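Contents | Previous chapter | Next chapter | Glossary | Index

Chapter 12
Edge Conditions and Surface Wear on Unkerbed Paths

12.1 Scope of the chapter

Chapter 11 dealt with the loads that a footpath must carry. The present chapter deals with what happens at the sides of a path where there is no kerb, edging board or channel to hold the surface in place. Most rural and many suburban paths are built in this way. The lack of an edge restraint lowers the first cost and allows water to leave the surface freely, but it moves part of the work from the builder to the maintainer.

Three terms are used throughout. The built width is the width shown on the construction drawing. The clear width is the width free of vegetation and loose soil on the day of inspection. The used width is the part of the clear width on which people walk or ride. The three are seldom equal, and a survey that records only one of them is of little value for planning.

12.2 Edge creep

Edge creep is the slow spread of grass, roots and soil over the side of a paved surface. It begins when fine material collects along the margin. Mowing, wind and surface water all bring in clippings, dust and silt. Once a thin layer has formed, grasses that spread by runners will root in it, and the new growth traps more material. The layer thickens until it stands slightly proud of the path. At that stage the margin begins to hold water, and the surface below it stays damp for longer than the centre.

Creep is reported as a loss of clear width on each side, measured at right angles to the centreline. In the Bredholm survey, which is used for the worked problems at the end of this chapter, readings were taken at 146 stations along 1,580 metres of path. At 17 of the stations the growth had to be lifted by hand to find the true edge of the asphalt. Measuring to the visible line of the grass at these stations would have given the clear width correctly but would have said nothing about the built width, and the original drawings had been lost.

The rate of creep depends on the species present, the soil, the slope of the verge and the amount of use. Heavy use slows it. A path that is walked close to both margins keeps itself open to some extent. On a wide path with light use, walkers keep to the middle and the margins close in from both sides until the clear width approaches the used width.

12.3 Surface materials and their margins

Bound surfaces, such as asphalt, keep a definite edge beneath the growth. The edge can be recovered by cutting back and scraping, provided that roots have not broken it. Unbound surfaces, such as rolled gravel or compacted earth, have no such edge. The surface material thins out towards the verge and mixes with the soil, and when growth is cleared some of the surfacing comes away with it. The cleared strip must then be topped up and rolled.

The two types can be hard to tell apart from a distance. An old bound surface covered in dust may look like packed earth, and a well-rolled gravel may look paved. Material should be confirmed on foot, with a hand tool if necessary, before it is entered on the record sheet. 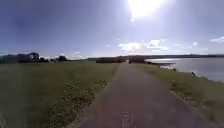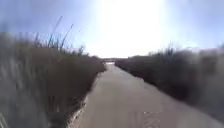 Figure 12.1 Straight, narrow paths with vegetation on both sides. First view: asphalt with grass creeping over the edges. Second view: dense, tall, dry growth on either side.

12.4 Height of verge growth

Low growth and tall growth affect a path in different ways. Low growth acts at ground level, by the process set out in 12.2. Tall growth acts mainly above the surface. Stems lean inwards under wind or rain and reduce the width at waist and shoulder height, although the clear width at ground level may be unchanged. Cyclists are affected more than walkers.

Where verges are managed for wild flowers, a cut strip is normally left next to the path and the remainder is mown once, after seed has set. The Trorkov trial compared this method with cutting the full verge at regular intervals. The single late cut produced more leaning stems in summer but less silt at the margin, as there were fewer clippings. The cuttings must be raked off in either case. If they are left, they feed the grasses at the expense of the flowers and add to the layer on the path.

12.5 Wear patches

A wear patch is an area that differs in colour or texture from the surface around it as a result of traffic, scraping or earlier repair. On asphalt, wear commonly shows as a lighter tone where the binder has been rubbed from the stone. A change of tone alone is not a defect. It should be recorded, with its distance from the nearest station, and checked at the next inspection for loss of stone or a change in level. Inspections held in December, when growth is lowest, give the best view of the margins.

12.6 The Tekin record sheet

The Tekin sheet has one line for each station. The columns are, in order: station number, built width, clear width, used width, surface material, verge height on the left, verge height on the right, and remarks. Left and right are taken facing the direction of increasing station number. A blank column is read as "not measured" and must not be used to mean zero.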